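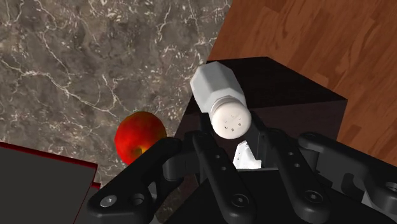 Gripper at the shaker in one of our simulated kitchens.

About Clegg

Clegg helps organizations decide what to buy when they are buying a robot. We write equipment plans and budgets for food service firms, small manufacturers, hospitals and technical colleges. We do not sell robots and we do not take a commission from the people who do. Our clients pay us a fixed fee, which is agreed before the work starts and is the same whether they end up buying or not.

The company started as two desks in the back of a machine tool dealer. We now have 13 staff. Most of us came from purchasing departments, and the rest came from maintenance or controls engineering. We have all had to live with a machine that somebody else picked.

What we do

Most clients come to us with a task and a sum of money, and want to know if the two fit. We start with the task. We ask what has to be picked up, where it sits, how far it has to go, who else is working at the same counter or bench, and what happens when the item is not where it should be. A visit usually takes one day. After that we write a list of requirements that any supplier can quote against.

Then we build the workspace in simulation. Our software for this is called Pretia. It lets us put an arm on a stand, set the stand at different distances from a counter, and try the reach on ordinary things such as a shaker, an apple or a knife. Clients are often surprised by how much of the budget is settled at this stage. Moving a stand in Pretia costs an afternoon. Moving one that has been bolted down means a contractor, a safety check and lost days.

Simulation does not answer everything. It will show that an arm cannot get to the back of a counter without coming close to the microwave. It is less good at telling you how a gripper will behave on a greasy bottle after six months of use. Where a question like that affects the price, we write a physical trial into the plan and put a cost on it.

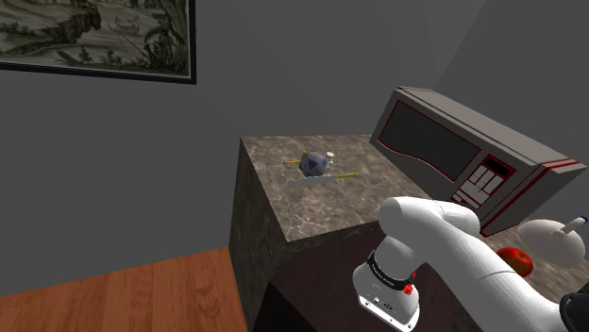 The price of the arm is the figure most people bring to the first meeting, and it tends to be the smallest surprise. Our budgets also cover the stand, the gripper and its spare parts, cabling, guarding, electrical work, installation, training, software licenses and the first three years of service. We show each of these on its own line. If a supplier has not given a price for something, the line stays in the budget and is marked open.

We also include a line for staff time. Somebody has to restart the system, clean it, change the fingertips and answer the phone when it stops. In a small company that person already has another job, and the plan should say which hours are going to be moved.

How a project runs

A standard plan takes 40 working days from the site visit to the final report. The report has three parts: the requirements, the layout and the budget. We present it in person if the client wants that, and we stay available for questions while quotes are coming in. Larger clients often ask us to read the quotes as well. That is priced separately.

Roughly speaking, clients fall into two groups. The first has never owned a robot and wants to know where to begin. For them we offer a shorter study, which we call Prutine. It covers one task at one site and ends with a recommendation to buy, wait or leave the work as it is. The second group has equipment already and is planning to replace or add to it. These projects begin with a check of what is on the floor and what can be reused. Stands, controllers and tooling often have years left in them.

We have completed 298 plans to date. A fair number of them recommended waiting, usually where the product was about to change or the building was. Several of those clients came back later with a better defined task.

Our office and test room

Our office is on the second floor of the Drastska building. The test room is one floor down and is open to clients by appointment. It has seats for 20 people, a large screen for going through layouts, and bench space for sample items. Please send samples ahead of your visit with a packing list. Food samples should be labeled with storage instructions.

Parking is behind the building. The freight entrance is on the same side and has a ramp.

Working with us

Send a short description of the task, the site and the date by which you need a decision. Photos of the work area are useful, and so are floor plans with dimensions if you have them. You do not need to have chosen a supplier or a type of robot. We reply to every inquiry with either a fixed fee or a list of the things we need to know first.

Page last updated 20/07/2018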